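May 2022, notebook, dye bench

Sunday again, and I had the whole shop to myself, so I finally got to the madder vats. I've been putting this off since the Pusum order came in, mostly because the last batch of red came out the color of canned salmon and I was sulking about it. For anyone picking this up later: the goal is a proper brick red on wool, repeatable, on our tap water, with the roots we have and not the roots we wish we had.

Where things stood this morning. One sack of Gonell madder, chopped, already open. One smaller bag of the Satti stuff, which is ground so fine it gets into everything (my lunch, last time). Wool is the Fleltunlow two-ply, scoured last week, and I really do mean scoured, I did it twice because the first rinse still felt waxy between my fingers. I love that yarn but the mill must spin it with half a bottle of oil.

Mordant first. I weighed out 273 grams of dry wool for the test, which is just what the skeins came to when I stopped pulling them off the shelf, and did the alum by percentage like always. Fifteen percent alum, six percent cream of tartar. I know some of you skip the cream of tartar for madder. I go back and forth on it! The salmon batch had none, so I put it back in this time, and yes, I realize that means I'm changing more than one thing at once. Sue me, it's a Sunday.

Brought the mordant pot up slowly and held it just under a simmer for an hour, then turned the burner off and went out for a sandwich. Let it cool with the wool in it. I've gotten lazy about this step before and pulled the skeins hot, and I'm pretty sure that's where the streaks on the sample cards came from. The cards with the streaks are still in the drawer if anybody wants to see how bad it got. They're not labeled, but you'll know.

While that was cooling I dealt with the water. This has been bugging me since winter. Our tap is soft, softer than I'd assumed, and madder wants calcium. All the old recipes come from places where the kettle furs up in a week. I'd been tossing in a pinch of chalk and calling it good, and a pinch is not a measurement. So today I split the dye bath in two:

- Pot A: tap water, Gonell roots, no chalk
- Pot B: tap water, Gonell roots, 2 level teaspoons of chalk stirred in before the roots

Same weight of roots in each, same pot size, wool divided as evenly as I could get it. I left the Satti powder out of it completely. I want one answer before I go looking for another one, and that powder behaves so differently (faster, browner, kind of moody) that I think it needs its own day.

Roots soaked in warm water for 4 hours before the wool went anywhere near them. I poured off the first soak from both and saved it in the jars by the sink. It's a yellowy tan, sort of weak tea, and there's an argument that pouring it off gets rid of the yellows that muddy the red. There's another argument that you're throwing dye down the drain. I'm in the pour-it-off camp now, at least until the jars prove me wrong. PLEASE don't dump those jars, I'm going to run a little silk through them. 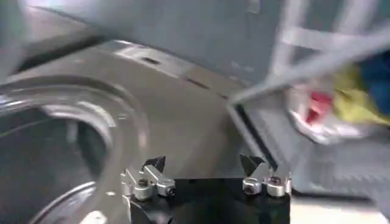 Temperature is the other thing, and I'm going to write this out in full because I keep forgetting it and then rediscovering it with great surprise. Madder hates being cooked. Above a gentle steam you start pulling browns out of the root, and once they're in the wool they are not coming back out. I kept both pots at the point where I could see steam but no bubbles, and I checked them constantly. The left burner runs hot. It has always run hot. I swapped the pots over halfway through so neither one got the bad burner for the whole session, and I'd like us to make that a habit.

Also, the long thermometer reads low now. I tried it against the candy one in a pot of boiling water and they didn't agree, and the candy one was much closer to where it ought to be. I put a strip of tape on the long one. If you've been using it for indigo, go back and look at your notes, because you've probably been running warmer than you thought.

So, the bath. Wool in, wetted out first, and I turned the skeins by hand with the dowels every few minutes for the first stretch and then let myself slack off a little. By the end of the first hour Pot B was clearly ahead. The wool in it had gone a good warm red, deep in the folds where the yarn overlaps, and Pot A was sitting there looking like a peach. I'd expected a difference but I thought I'd have to squint at it under the window. No squinting!

I kept going another hour on both to be fair to Pot A. It did darken up, to a sort of coral, pretty enough if you were after coral. I'm keeping a skein of it for the sample wall because somebody is going to ask for that color one day and I'd like to be able to say how I got there.

Then the part where I have to be careful what I claim. Wet wool lies. Every batch I've ever been thrilled with in the pot has come up lighter dry, and the salmon disaster looked like a sunset when I lifted it out. So I'm writing down that B is redder than A, wet, same light, and I'm leaving the rest for when they've dried.

Left both lots in their pots to cool for the evening. I'll come in tomorrow, rinse, and hang them on the back rack away from the window. If you need the rack, the front one is free, I moved the linen.

Some loose ends, in no particular order, mostly so I stop carrying them around in my head.

The strainer bag has a hole in the corner seam. I found out the usual way, with root bits stuck in the yarn. They'll shake out once the wool is dry but it's a pain, and on the finer stuff it'd be worse. I mended it with cotton thread, which will hold for a while. We should buy a second one, or sew one out of that old curtain. I vote curtain.

The chalk tub is down to the dregs. If pot B dries the way I hope, we'll be going through a lot more of it, so put it on the list. The cheap garden kind is fine as long as it's plain ground chalk with nothing added. Read the bag.

Exhaust baths: I'm keeping both. There's plenty of color left in B, and A too for that matter, and I'd like to try a second round of wool in each at a lower strength. Exhaust madder gives those dusty oranges that look so good next to the walnut browns. Remember to put lids on. The last exhaust I left open grew a fur coat.

The Pusum order wants the red by September, and it's for weaving, so it'll be under real tension and in real light. That means I need a fade test going early. My plan is the usual strip of card, yarn wound around it, half covered with foil and stuck in the south window. I'll do one each from A and B, plus one from the salmon batch out of pure spite. It'd be nice to know if the chalk does anything for the lightfastness or only the shade. I've read it both ways, and the people who write about this stuff are very sure of themselves in opposite directions.

Iron, too. Someone suggested a tiny dip in iron at the end to pull the red toward oxblood, and I do like the idea, but iron makes that Fleltunlow two-ply feel like string if you so much as look at it wrong. If I try it, it'll be on one short length and in the old dented pot, never the good ones. We've all seen what a contaminated pot does to a nice clear yellow.

Next session, assuming B behaves: same recipe again, exactly, with nothing changed. I know it's boring. But I've gotten a good red by accident before and spent months chasing it. After that, I'll try half the chalk, then the Satti powder with whichever amount won.

Burners off, sink wiped down, gloves turned inside out on the hooks. My left thumb is orange — there was a split in the glove and I kept using it anyway.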